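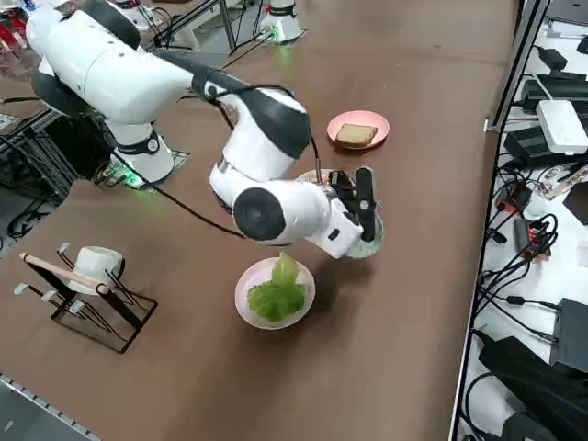 A clear glass bowl on a brown tabletop.

Tuveck opens its second shop in March, and you're all invited

Hello! Catrin Jenkins here, founder of Tuveck, the refill shop that sells you porridge oats without the plastic bag. I've got news I've been sitting on for months (badly, my mum has told half the street): we're opening a second shop this March, in the old Halász bakery on the corner by the library.

For anyone who hasn't met us yet, you bring a jar, a tub, a bowl, whatever's in your cupboard, and we weigh it, fill it and charge you for what's inside. Our first shop started with 14 dry goods and a very wobbly set of scales. The new one will have 100, plus oils, vinegars, washing-up liquid and a whole wall of spices, which I'm far too excited about!

Yetunde Balogun will be running the place. She's been with me six years and knows more about lentils than anyone I've ever met. "People kept asking us for a shop on this side of town, and I live on this side of town, so I was asking too," says Yetunde. "We've kept the old bread ovens in the wall. They don't work but they look lovely."

We've also teamed up with Wálter Rengifo, who roasts coffee under the name Zuvard, and he'll be grinding beans at the back counter every morning until noon. I'd come early, he does sell out.

When we asked customers what they wanted from a new shop, 607 of you filled in the form. The top answer was longer opening hours, so we'll be open from 8am to 7pm. Second was dog biscuits. Yes, there will be dog biscuits.

On opening day the first 100 people through the door get a free scoop of anything dry, so bring a container with a decent lid.

If you'd like to have a look round before we open, or fancy a chat with me or Yetunde for your paper or programme, pop into the first shop and ask for Rin Kuroda, who looks after our press visits.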